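Toast for Araceli

Okay, so my aunt Araceli had one rule about toast: you stand there with it. No wandering off to check the mail!

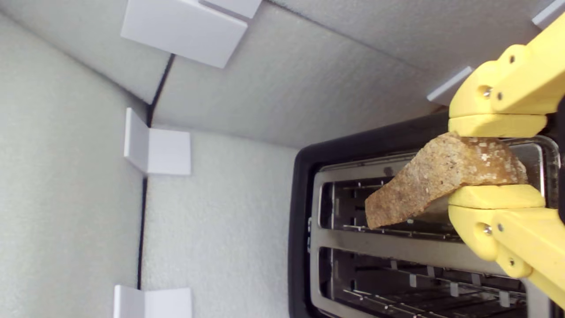 I was 17 the summer I moved in, and I burned everything (even soup, once).
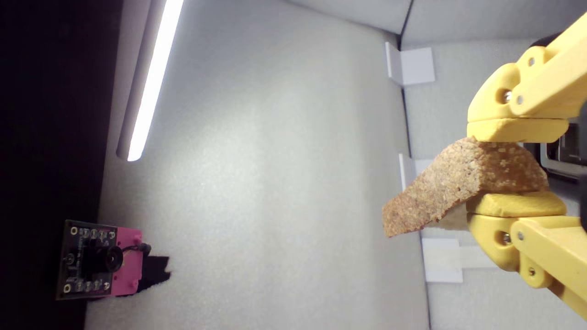 She'd push the butter at me and say, "Again, mija," like we had all the bread in Tirnine.
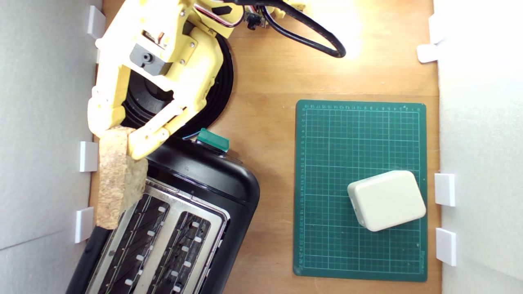 By May I could do it half asleep, and she'd quit hovering, mostly.
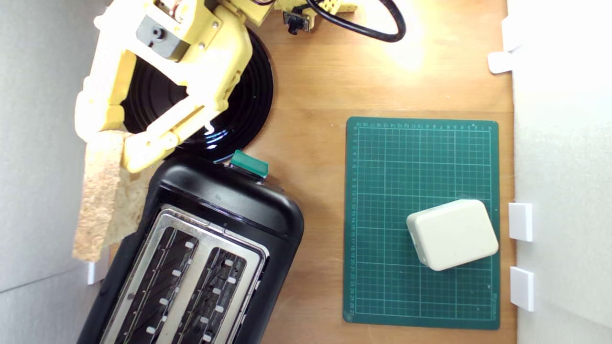 The Second Slice

She ate hers cold. I never did ask her why.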